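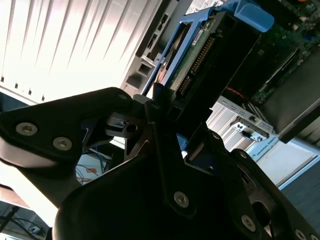 Hilo sobre avellanados, a raíz de una consulta de Teodoro Galang sobre herrajes de puerta. Un tornillo de cabeza avellanada centra la pieza por el cono. Uno cilíndrico deja holgura en el taladro y permite corregir antes del apriete. En la foto hay dos plateados avellanados sobre una pieza negra alargada: con ese contraste de color, cualquier cabeza mal asentada se nota enseguida.

Ángulo. El métrico habitual va a 90°. El de pulgadas, a 82°. Si se mezclan, la cabeza apoya en un anillo estrecho y el par de apriete deja de significar gran cosa.

Caso de octubre: lote de 53 bisagras Grollberg para las taquillas de Prultham. Avellanado hecho con broca de 82°, tornillería métrica. Cinco bisagras con juego al montar.

Patricio Painemal propuso arandela cónica. Descartado, la hoja rozaba con el marco. Repasamos los avellanados a 90° con fresa de tres filos, a pocas vueltas y con aceite. Con más velocidad vibra y deja facetas.

Profundidad: cabeza enrasada o ligeramente hundida. En chapa de 2 mm no hay material suficiente para un M5 y el cono atraviesa. Ahí, embutir o cambiar de cabeza.

Varios avellanados en la misma placa exigen buena posición entre taladros. El cono no perdona: si el segundo está desplazado, el tornillo flexa y apoya de un lado.

Fijador: gota en la rosca, nunca en el cono. La ficha de Bosemlow lo trae en la segunda página, letra pequeña.

Pendiente: avellanado en aluminio anodizado. Al repasar se pierde la capa y hay que retocar.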